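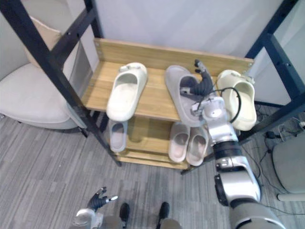 Edine pauses robot trials after hand fails to let go

The folks at Edine have put their household robot, Cusis, on a break for a while after its right hand stayed shut when it was told to open, one afternoon in February. Nobody was hurt, I'm happy to report, and the furniture came through fine too.

Cusis had been spending its days on plain household jobs, like putting slides on a shoe rack and carrying light things across the carpet. It had gone through 962 tries at the shoe rack before the fault came up - a good long run, and the team is still rather proud of it.

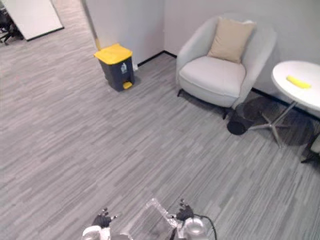
Waltraud Ruppert, who looks after safety for the project, told us she pressed the stop button as soon as she heard the motor straining. The hand then held on for another 41 seconds before the fingers went slack, and that delay worries her more than the grip itself. "A stop should mean a stop," she said, and we can't argue with her there. 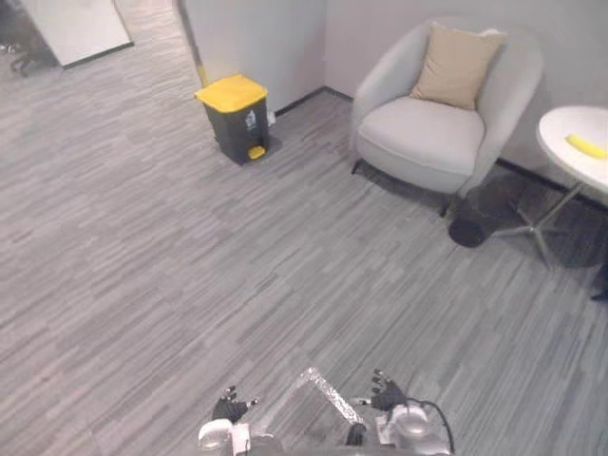
Cusis on the lounge carpet, both hands raised.

The trouble has been traced to a control board from Weda, who are sending new ones and have been very kind about it. Until they arrive, everyone at Edine has been asked to stay more than 40 inches away whenever the arms have power.

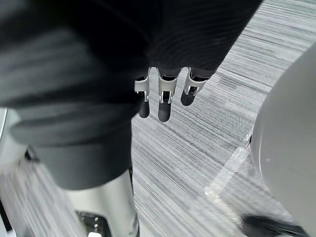
Fingers of the robot's hand, with black tips and silver joints.

Trials should pick up again once the new boards have been checked over at the Kasten workshop.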